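3.2 Planning the purchase of a second arm

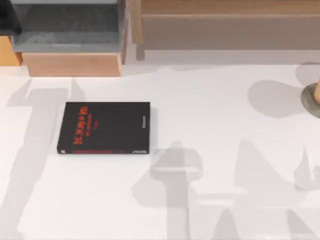 Bernd Janssen questioned whether a second arm should be in the budget at all, given that most of the book-handling tasks on our list can be done with one. His view was that the money would be better spent on spare fingers and a longer service contract. We took the point seriously and used simulation to test it before asking for quotes.

Figure 4. Simulated two-arm cell at the start of a book-handling trial, with a thin black book lying flat on a white table.

The start state in Figure 4 was run in two versions, one with a single arm and one with a pair. Each version was given 300 trials. The book was laid flat at the start of every trial, and the task was to lift it and hand it over in a set direction. Thin books are the hard case for planning purposes. A flat cover gives a gripper little to hold, and the usual answers are a suction tool, a table with a soft top, or a second arm that can press on one side. All three cost money, and only the last one affects floor space.

Costs were taken from two suppliers, Cuvevus and Nadard. Both quoted in March and both revised their quotes in October 2020. The Cuvevus offer included mounting and 20 hours of training. Nadard priced training separately and asked for a deposit on the second arm. Kazue Iwasaki and Sota Yokoyama worked out the yearly running cost for each offer, including power, insurance and replacement parts. Shipping to the Nagano site was left out, as the rate had not been fixed.

We split the budget into two stages. The first stage covers one arm, the table and the safety fence. The second stage covers the other arm and is released only if the single arm falls short on thin books in real trials. The fence and wiring are sized for both arms from the start. Doing this later would mean closing the cell for some 4 weeks, according to the Flundirham workshop, and that loss was larger than the saving.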